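4.2 Booking lead time and choice of guided tour

The second part of the survey asked visitors how far ahead they had booked. Of the 464 people who returned the form, most had reserved a guided activity before leaving home, and the rest decided after arrival. Stimus sold both evening dinners with a show and half-day walks, so the two kinds of product could be compared at the same front desk.
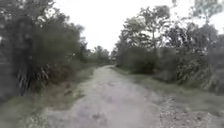 Walks were booked later than dinners in every month of the 2024 season. Guests told the desk staff that they wanted to see the weather first. The routes on offer included unpaved ones, where the way is compacted soil and small stones with grass at the sides, and the booking page did not mention the surface. Several respondents wrote that they would have liked to know this when choosing shoes. Dinner guests rarely asked for more detail, apart from the menu and the length of the performance.

Price had a weaker effect than we expected. Haugen, the smaller of the two operators, cut its walk by 40 crowns in June and saw no clear change in bookings. Aranda's earlier work on Fasolus found the same for boat trips.
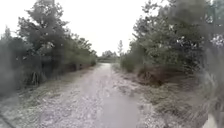 Figure 3. Gravel path between trees and shrubs. Photo: Marcelino Aranda.

Group size mattered more. Parties of five or more nearly always booked ahead, and they chose dinners over walks. Couples were split. The Flastard desk, which handles more than 900 guests in a season, was left out of this comparison as its records do not separate couples from families.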